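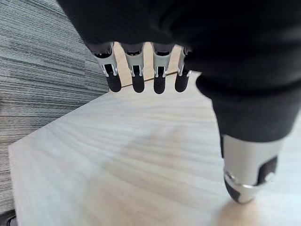 *four fingers, table height*

**Vokdale firmware 3.2 - save slots gone after update??**

**gravelpit58**
Updated the Vokdale handheld last night, all good, then booted Greler this morning and slots 3 and up are just blank. Slots 1 and 2 fine. Anyone else? Lost a 58 hour file if its really gone. Patch notes say "stability improvements" and thats it, cheers for that.

**mossy_tim**
Same. Don't save over anything. Mine showed blank, pulled the card, put it back in, two of them came up again.

**gravelpit58**
Tried the card. Twice. No go

**Vega Ibarra**
Is your stuff on the card or internal? Settings > Storage > Game data. The update flips the default location back to internal and games only look in one spot. Files should still be on the card, the console's just not reading them.

**gravelpit58**
Card. 370 MB in the Greler folder so something's in there

**Vega Ibarra**
Good sign. Switch the default back to card, full shutdown (hold power, not sleep), then open Greler.

**ptarmigan_**
wouldn't do that. Did exactly that on 3.1 and it made a fresh empty profile over the top of the old one. Copy the folder to a computer first

**Vega Ibarra**
3.1 was a different bug, they fixed the profile thing.

**ptarmigan_**
They said they fixed it. They also said "stability improvements" lol. Takes five minutes to copy a folder

**mossy_tim**
Agree with ptarmigan, back it up. Also Pondbridge is fine for me, all slots there, so maybe its only games that do their own cloud sync?

**kettle.on**
Pondbridge doesn't have cloud sync

**mossy_tim**
Thats what I'm saying. Greler does, Pondbridge doesn't. Pondbridge is fine

**kettle.on**
oh right. misread, sorry

**gravelpit58**
Copying now. Slow as, old cable

While I wait - did anyone get the new colour settings? Mate reckons there's a warm screen mode under Display but I haven't got it.

**ptarmigan_**
Under Accessibility not Display. No idea why. It's decent at night, bit orange

**dunnart**
Whole thing is why I stay a version behind on everything. Segura got its patch the same week and the favourites list is scrambled on that too, people on the other board have been going on about it since July. Never update on day one.

**Vega Ibarra**
You can't play online if you're a version behind though.

**dunnart**
Don't play online

**Vega Ibarra**
Right but most people do.

**dunnart**
Most people lost their saves then

**kettle.on**
more than 2 people would be a start before we say "most"

**gravelpit58**
OK update. Backed up, flipped the default to card, full shutdown. Slots 3 to 6 are back! 58 hours safe. Slot 7 still blank but that was just a test file, don't care.

Cloud sync is asking me to choose "console" or "online" now. Which one

**Vega Ibarra**
Console. The online copy could be the blank one.

**ptarmigan_**
Yep console. We agree on something

**gravelpit58**
Done, all there. Thanks all. Leaving the backup on the laptop for a bit

**mossy_tim**
Slot 4 still missing here, going to try the same order tonight. Will post back if it works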